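May 11, 2022

Woke before the alarm again and lay listening to the bins going out. Rained until ten. I'd meant to take the bus to Goltton but walked instead, over the footbridge and along the back of the allotments, and got there with wet feet.

Edgars had left a message about the tournament. He has been offered the hall at Banley for the Saturday and wants to know if we can fill seven tables. I doubt it. We had four last January and one of those was Zane's family, who went home at lunch. I rang him back and said take it anyway, they only want 100 for the day with the kitchen included, and last year we paid 200 and had to bring our own urn.

Spent most of the afternoon on the rules sheet. Guangming learned from his grandmother and Kazue plays the Japanese way, so every evening starts with the same discussion about whether you can win on another player's discard without a scoring hand. I've written that you can't, for the tournament. Kazue will be pleased. Guangming will say it takes the fun out of it for beginners, and he may be right, but there has to be one rule for the day. I also put in a paragraph on keeping discards in rows, as people throw them anywhere and then nobody can read the table.

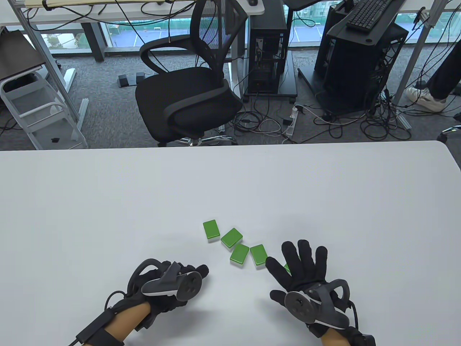
Green backs up, on a white table.

Maarja came round at six with the score sheets from Plelel, where she had them printed cheaply. The columns are too narrow for anyone with big handwriting but they'll do. She stayed for soup. We played a few hands with two of us, which is a poor game, and she beat me on every one. I keep holding on for a flush when I should take the cheap hand and be done. I've known this for years.

She thinks her uncle's old set is bone and bamboo and wants it looked at. There is a man at Pollock who does that sort of thing but he is only open in the mornings. I said I'd go with her next week if my knee is no worse.

Knee not bad today, considering the walk. Took one tablet at lunch and none since.

Still to do: ring Banley about the key, ask Zane for the two folding tables, find the spare dice — I think they are in the biscuit tin with the fuses. Shoes are drying by the boiler. Bed at half past ten, read a few pages and put the light out.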